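Wall scuffing

Wall scuffing is the marking of painted or plastered interior walls by repeated light contact with furniture, luggage, shoes, hands and stored goods. The term covers both marks left on the paint, such as rubber or dirt, and marks made in the paint itself, where the surface has been polished or worn. The two are often confused, and much of the published advice on removal does not say which it is talking about.

Causes

Most accounts name chair backs, table edges and boxes as the main sources. The evidence for this ranking is thin. It seems to go back to a survey of rented rooms in the town of Hirkby, carried out by Ingrid Kincaid, in which tenants were asked what had caused the marks on their walls. Tenants who did not know were asked to guess, and the guesses were counted with the rest. Later writers repeated the ranking without mentioning this.

Finish matters at least as much as furniture. Flat paints have a rough surface that catches material from whatever touches it, while glossier paints shed most of it but show dents and patches more clearly. Claims that white walls scuff more than colored ones are probably mistaken. Gray marks are easier to see on white, and people report what they see.
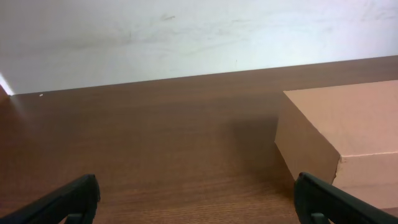 Faint gray scuff marks on a white wall behind a wooden tabletop.

Removal

Dry erasers, damp cloths and mild soap are the usual first methods. All of them can take off a mark that lies on top of the paint. None can restore paint that has been rubbed smooth, and heavy scrubbing of a flat finish tends to leave a shiny patch that is more noticeable than the original mark. Melamine foam, often sold as if it were a kind of soap, is a fine abrasive and carries the same risk.

Touching up with matching paint is widely recommended and often disappointing. Paint on a wall changes color with age, and a fresh patch from the original can may still stand out. Lenka Charvát, a decorator who has written on the subject, advises painting the whole wall from corner to corner or leaving it alone.

Scuff-resistant coatings

Several makers sell paints described as scuff-resistant. There is no single agreed meaning of the phrase. Skoltix, one of the better known, was advertised as surviving 1,000 rubs, but the early leaflets did not state the pressure used or what was doing the rubbing. A small comparison by Vlastimil Procházka and Žofie Říha tested 11 coatings, Skoltix among them, and found that 2 did clearly better than ordinary eggshell paint. The authors did not test any coating older than a few months, so the result says little about how such walls look after years of use.

Health and mood

Popular articles sometimes state that scuffed walls lower the mood of people who work near them. The claim is usually traced to a talk by Amber Whitlock, whose notes describe it as a question for further study – no such study is cited in any of the articles.

See also

Abrasion
Eggshell finish
Chair rail
Washable paint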